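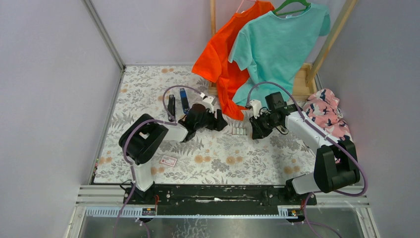
Orange tee on the pink hanger, teal on the green, bird print still waiting its turn.

I used to fold every T-shirt I own, and then I'd wreck the whole stack digging for the one on the bottom. Now the ones I wear most go on a small wooden rack, and it takes me six minutes, tops!

Start by shaking the shirt out. Slide the hanger in from the hem, up through the body – never through the neck, or you'll end up with a stretched, wavy collar (ask me about my Skusetti tee). Settle the shoulder seams on the ends of the hanger and give the hem a gentle tug.

Hang the longest shirt first and let the next one overlap it a little. Anything bunched up gets smoothed flat with your hands before it goes on a hanger. I do mine in the evening with the radio on.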